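Setting Up a Sorting Table Before the Arms Take Over
Posted 8/8/19

At Vilura we moved returns sorting to a two-arm station in June. Before, three people cleared each table by hand. Now one person lays items out and watches, and the other two check and repack. Plan the jobs first, then the table.

1. Start each new layout in the simulator. Ours is called Ako.

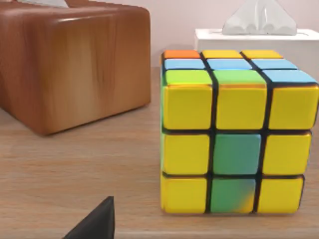
Run it at low speed and keep the stop button within reach, even for a test. Write down every item that gets missed.

2. Leave space between items - a hand's width is enough.
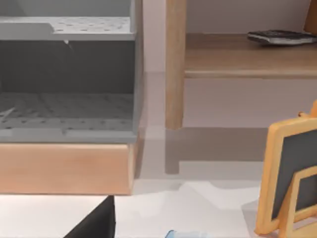

Who decides when a layout is ready?
The person who will work the shift signs it off, after 40 clean runs.

3. Mix shapes early. Round and soft items go in with the boxes from the first day. 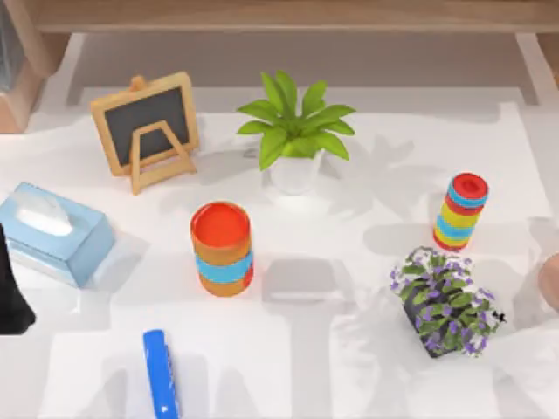

Garba Tamuno wrote to say that the watching tired him more than the lifting did, and that he asked to swap places every hour. We now do that on all shifts.

4. Log each stop by hand for the first 100 runs. Use short words and skip the codes.

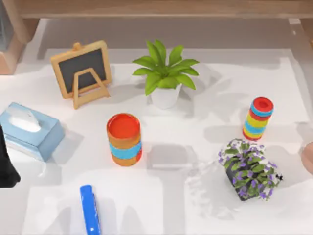
One reader comments: We kept our old sorting bench next to the station for a month, and people were calmer about the change.

5. Go over the log with the whole shift before you raise the speed.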